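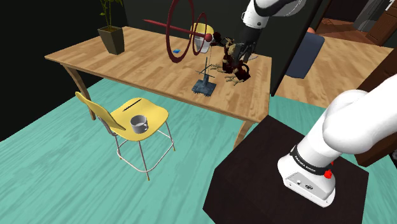
Before you spend a dime on a robot arm

I get asked about this more than anything else on my tips page, so I'm putting it all in one spot. I've been pricing an arm that can put away mugs (yes, mugs, I'm easily pleased), and I've been trying the job out in simulation first. Best money I never spent!

Measure your table before you look at a catalog. Then measure it again with the base standing next to it, on its own pedestal. My first layout had a chair right where I wanted elbow room, and moving a chair on a screen costs nothing.

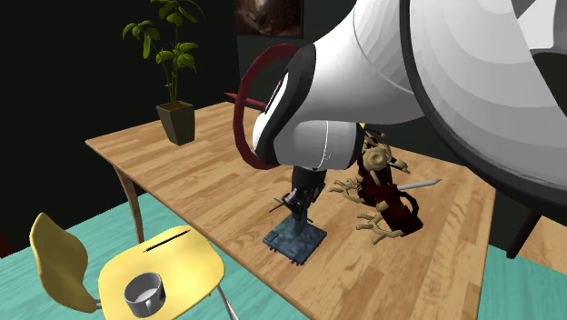
Next, price the hand separately. Arms get all the attention in the brochures, but the quote I had from Cudden listed the gripper as an extra, and so did the one from Hattori. A hand with lots of fingers is lovely to look at, and a plain two-finger gripper is a lot easier to budget for. Try both on the same chore if your software lets you. I use Tranotard and it took me 2 evenings to get going.

My friend Shota Honda puts aside up to 30 percent of the price for stuff that isn't the robot: mounting, cables, spare fingertips, a decent stop button. I thought that was way too much until I wrote my own list out.
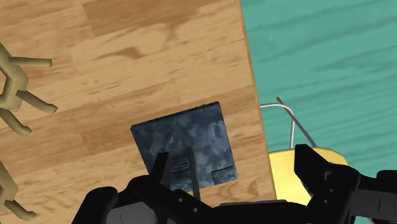
Oh, and ask what a replacement finger costs and how long shipping takes. Prustimine wanted $80 for a pair, fine, but I'd have been waiting till February. I'd order a spare set with the arm and keep it in a drawer.

Still haven't bought mine, by the way. If you have a used one and a good story about the warranty, write me!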